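Pralell Community > Home & Workshop > Gadgets and Robots

Browse | New posts | Tags | Members | Log in

Can a robot clear a table yet?

Posted by Geum-ok Woo

I run a little craft workshop out of my dining room, and every evening I'm putting stuff back in its place for what feels like forever. My brother-in-law swears there are machines that can do this now. Is he right? I don't need it fast, it could take all night for all I care! The table is plain light wood, and there's usually something with holes in it sitting out. 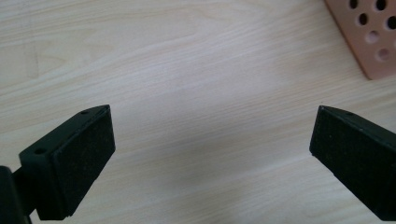 I'd pay a decent amount, but I don't want a hobby project that needs me standing over it.

Laurențiu Neagu

Not for a home, I'd say. We tried an arm at the shop in Skestitz for 3 months, just putting small parts back in trays. On a good day it got more than 70 percent of them right, which sounds great until you're the one crawling around for the rest (me, with a flashlight). Pale parts on a pale bench were the worst. If everything has a fixed spot you might get somewhere, but dining rooms aren't like that.

wenari_fan

my vacuum can't even get past the rug lol. get a big bin and sweep it all in, takes 2 minutes

Contact | Rules | © Pralell Community | Back to top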